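Section 4: Setting Up the Meter Tray

If you've worked through Section 3, you now have a clear bench and a sorted pile of leads, and you're probably wondering where the multimeters themselves are supposed to live. This section is my favorite part of the Penden bench guide (I rewrote it over a Saturday with a pot of coffee), and it's short. You need one perforated plastic tray, your meters, their leads, and a cloth. Give yourself half an hour if your leads are in decent shape, longer if they look like mine did.

Before you start

Caution: Turn every meter off and pull both probes away from any circuit before you move it. A meter left on a current range is an easy way to blow a fuse the next time somebody grabs it for a voltage check.

Caution: Look over each lead from end to end. If you find cracked insulation, a bent plug, or a probe tip that wiggles in its handle, put that lead in the scrap bag. Don't tape it. I know, I used to tape them too!

Choosing the tray

I like trays with holes in them. Dust and little clippings of wire fall through instead of piling up under the meters, and you can see from the side whether a lead is trapped at the bottom. Size matters more than color, but a loud color is a big help on a dark bench. Three handheld meters side by side is plenty for one tray. Once you go to four, they start climbing on top of each other and the dials get bumped.

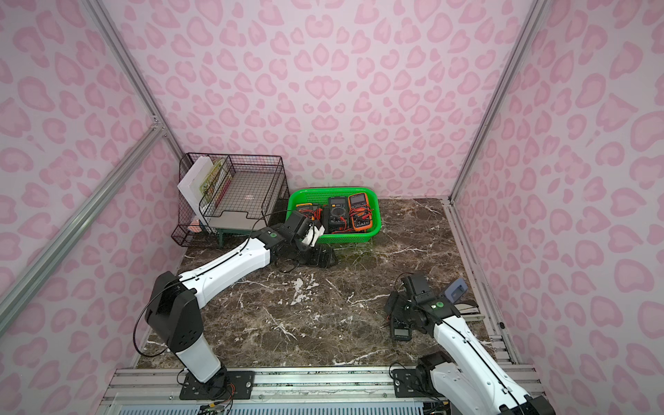 Fig. 4-1. Green tray against the back wall with three meters in it, leads not yet tied.

Placing the meters

1. Wipe the tray and let it dry completely.

2. Set the tray where it's going to stay. Mine goes at the back, so the front of the surface stays open for whatever I'm testing.

3. Lay the meters in one at a time, face up, with all the displays pointing the same way. You want to be able to read the dial without lifting anything out.

4. Put the one you use most in the easiest spot to reach. For me that's whichever one has the auto-ranging, and I won't pretend I'm consistent about it.

5. Check that every dial still says OFF. They get nudged on the way in more often than you'd think.

Note: If your meters look alike, go by the case color when you write up your bench list. "The orange one" is a perfectly good name. We used serial numbers for a while at the Jaleo shop and people kept calling them the orange one and the yellow one anyway, so I gave up.

Dealing with the leads

Okay, this is the part everybody skips. Leads thrown in on top of the meters will tie themselves into a knot, and then you lift out one meter and two others come with it (and one of them lands on your foot).

6. Decide whether you're storing leads plugged in or unplugged. Either is fine, just pick one for the whole tray.

7. If plugged in, make loose loops about as wide as your hand and lay them beside the meter. Don't wind them tight around the body. Tight winding pulls on the plugs and bends the wire right where it enters the handle, and that spot always goes first.

8. If unplugged, pair one red with one black, fold them in half twice, and close the bundle with a hook-and-loop strap.

9. Turn the probe tips toward the wall of the tray. Put the caps on if you still have them.

10. Leave the jacks where you can see them. On a lot of meters the high-current jack is separate from the voltage one, and you want to catch a plug left in the wrong hole before you measure anything.

Labels and cards

A small card lying flat in the tray can tell people which tray it is. Keep it between the meters and not under them, or it'll be the last thing anyone sees.
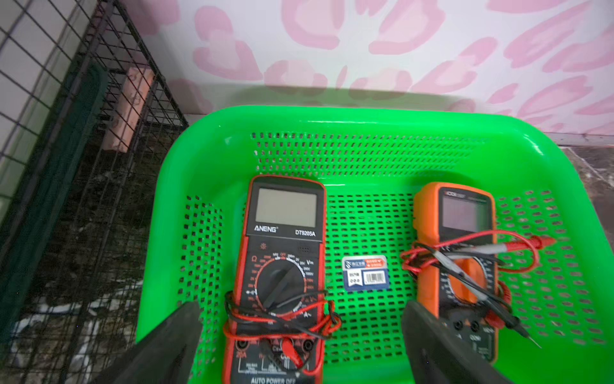

Razia Bangash: I'd go with unplugged, every time. I had a lead left in the 20A jack from somebody else's job, didn't look, and put it straight across a supply. After that I started storing them all bare, so whoever picks up the meter has to think about which holes they're using. It's slower by maybe ten seconds. Also, please tell people to buy more straps than they need, they walk off.

She's got a point, and I've switched two of my own trays over since she sent that in. If your bench is shared, follow her advice. If you're the only one using it, you can keep them plugged in and just do step 10 properly.

As for straps, the Mansilla bulk pack has 200 in it, and I'd happily buy that before the little bag. Cut the long ones in half.

Clearing the surface around the tray

11. Pick up anything loose near the tray: stray probe caps, offcuts, screws. If your surface has a busy pattern, run your palm over it slowly, because a shiny little screw vanishes on veined stone or a speckled countertop.

12. Wipe the surface with a barely damp cloth and then a dry one. Don't spray cleaner anywhere near the open tray.

13. If you lift a meter out to use it, set it down on the surface with its back flat and its leads running away from you.

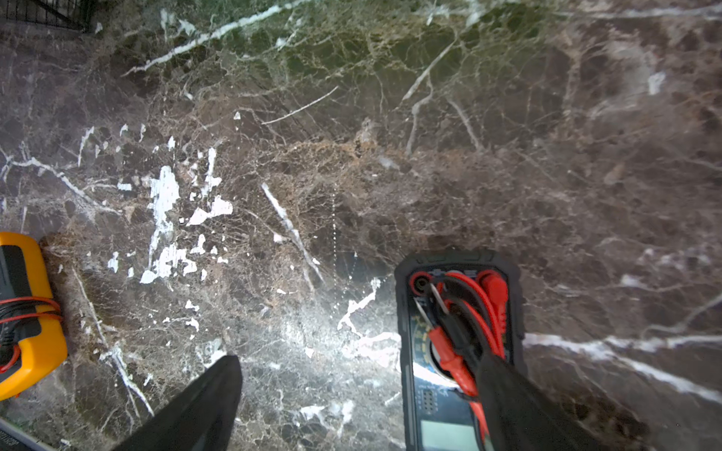
Give a meter its own patch of surface while you work, with enough room to turn the dial without your knuckles hitting the tray. I used to prop mine on the tray rim and it slid off constantly. A flat spot off to one side is much better, and you can still glance over at the display.

14. When you're done, switch off, disconnect, loop the leads the way you did in step 7 or step 8, and put the meter back in the same place in the tray.

Monthly check

Once a month, take everything out and turn the tray over above a trash can. Test each pair of leads for continuity by touching the tips together and giving the wires a gentle wiggle along their length. If the reading jumps around, that pair is finished. Swap weak batteries now too, and if you're not going to use a meter for a few months, take its battery out altogether.

Note: The Kolterton tray has a slightly raised floor, so taller meters stick up over the rim. If you stack trays, put that one on top.

Storing your spare leads is covered in Section 5.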